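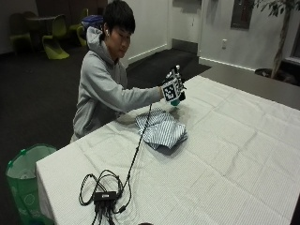 A long table, a white cloth, and the striped one waiting its turn.

I have come around, rather late in life, to the white tablecloth. I don't mean the restaurant kind, starched and a bit frightening, but the everyday kind that goes over a work table and stays there through whatever the afternoon brings. For years I thought of a cloth on a work table as a fussy thing, one more item to wash, and I said so to anyone who would listen (my poor sister listened for most of a December).

What changed my mind was sharing a table. When several people use the same surface in a week, everybody inherits everybody else's crumbs and pencil marks, and a dark or bare top hides all of it until your sleeve is in it. White cloth tells on you right away. You see the smudge, you reach for the striped rag, and you wipe it up before you've had time to decide it was somebody else's job.

Now, the creases. My friend Onni Lappalainen irons his cloths, all 16 of them, and thinks I should do the same. I love him dearly, but I won't. A cloth that has been folded in a drawer is going to have fold lines, and those squares have never spoiled anyone's work. I'd go further and say they are rather nice! They remind me of my grandmother's table on a Thursday evening, when the mending came out and the good plates stayed in the cupboard.
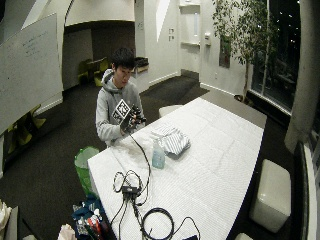

The striped cloth and a clear bottle, close together on the white cloth.

Where I do get strict is about reach. A wiping cloth in a closet down the hall might as well be in another town. Leave it out on the table, rumpled if you like, with a bottle beside it, and it will get used. The same goes for bags. I used to hang mine on a hook by the door, very proud of myself, and then get up eight times an hour for a pen. A bag on the floor with the markers poking out of the top looks untidy, I grant you, and I would still choose it over the hook.

Cables are the one thing I haven't made peace with. They loop and tangle all over a white cloth, where every strand shows, and I have tried clips and ties and a little box with a lid. I'm back to letting them lie until the work is done and coiling them up before supper, with the radio on. Onni says I should do it sooner. He is probably right about that one, and he can have it in exchange for the ironing.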